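Quiénes somos

Plasano
Montaje de mesa, selección y mantenimiento de menaje para comedores y salas de reunión

Plasano es una empresa de servicios dedicada a la preparación de mesas y a la gestión de menaje. Trabajamos con comedores de empresa, residencias, escuelas y salas que ofrecen desayunos o comidas a grupos reducidos. La actividad comprende la selección de piezas, su clasificación, la definición del orden de montaje, la retirada y el almacenamiento. No cocinamos ni suministramos alimentos.

La empresa fue fundada por Abdel Rahman, que sigue a cargo de la dirección técnica y redacta esta página. Comenzamos con un único local de almacenamiento en la calle Pivora y un catálogo de piezas sueltas compradas a hostelería. El local se mantiene y alberga el almacén, la zona de lavado y la sala de montaje.

Ámbito de trabajo

Un servicio estándar se divide en 4 fases: inventario, composición, montaje y retirada. El inventario se hace en el local del cliente y recoge material, diámetro, altura, estado del borde y posibilidad de apilado. Las piezas con esmalte saltado o borde astillado se apartan y se anotan en una hoja distinta. La composición se prepara en nuestra sala con las piezas del cliente, las de nuestro catálogo o una combinación de ambas.

El montaje en destino sigue la ficha de composición. La ficha indica la posición de cada pieza respecto al borde de la mesa y respecto a las piezas contiguas, la orientación de los cubiertos y el orden de colocación. Por regla general se colocan primero las bandejas, después los platos, a continuación los cubiertos y por último el vidrio. La retirada se hace en orden inverso.

Catálogo

El catálogo propio consta de 272 referencias, agrupadas en tres familias: piezas planas, piezas de bebida y cubiertos. Las bandejas y los platos pertenecen a la primera. Los vasos se clasifican por altura, por diámetro de boca y por acabado exterior, liso o con relieve. Los cubiertos se guardan por tipo y longitud, sin mezclar series.

La línea de color se llama Candeo. Se creó para clientes que debían distinguir turnos o dietas sin etiquetar la vajilla. Cada turno recibe un color de plato y el resto de la mesa se compone con tonos que no se confundan con él bajo luz artificial. Una parte de la línea se ha retirado del catálogo por pérdida de color en lavado; las referencias retiradas no se reponen y se sustituyen por el tono más próximo disponible.

Sala de montaje

Las composiciones se preparan sobre mesa de trabajo cubierta. Empleamos papel kraft por su tono uniforme y porque permite trazar contornos a lápiz cuando se necesita una plantilla a escala real. La cubierta se cambia al pasar de un proyecto a otro. Si el cliente utiliza mantel, la última comprobación se hace con una muestra del mismo tejido.

En cada composición se verifica lo siguiente:

Separación entre el borde del plato y la bandeja.
Acceso al vaso sin cruzar por encima del plato.
Orientación del cubierto y espacio para asirlo.
Contraste de color entre piezas contiguas y entre cada pieza y la superficie.
Estabilidad de las piezas de vidrio colocadas cerca de otras piezas.

El vidrio transparente recibe un tratamiento aparte. Su color aparente depende de lo que tiene debajo: sobre un plato de color intenso toma ese tono y su contorno se distingue peor que sobre una superficie neutra. En las fichas de Candeo se anota por ello la pieza de apoyo cuando un vaso pequeño se presenta sobre plato. Los vasos de color y con relieve se ven con más facilidad desde arriba y suelen situarse a un lado, con la boca despejada.
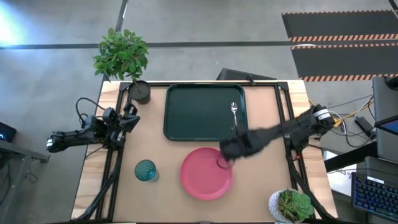

Las bandejas de esquinas redondeadas y canto elevado se utilizan también como zona de reserva para los cubiertos. Es una solución adecuada para mesas pequeñas, siempre que el mango quede accesible. En mesas de mayor longitud se prefiere un cubertero independiente. Para bandejas de tono oscuro recomendamos cubiertos de metal sin recubrimiento, que contrastan bien con el fondo.

Lavado y almacenamiento

El vidrio se lava separado del metal. Las piezas pasan a estantería una vez secas y revisadas al trasluz. Los platos se apilan en grupos de 10 como máximo, con separador de fieltro en las series esmaltadas. Los vasos con relieve no se apilan. Las bandejas se guardan en vertical, con la etiqueta de referencia hacia el pasillo.

Las devoluciones de alquiler se revisan antes de volver al catálogo. Las diferencias respecto al albarán se comunican por escrito al cliente, con indicación de la referencia y del defecto observado.

Condiciones generales

Atendemos encargos únicos y contratos de mantenimiento. El plazo mínimo para un encargo único es de 3 días laborables desde la confirmación de la ficha. Los contratos de mantenimiento incluyen una revisión completa del inventario en abril y la sustitución de las piezas retiradas, según tarifa. El transporte se presupuesta por separado.

Las visitas al almacén requieren cita previa. Para solicitar presupuesto es necesario indicar las medidas de la mesa, el número de comensales por turno, el tipo de superficie y, si existe, la relación del menaje disponible.

Página revisada el domingo, 19 de junio de 2022.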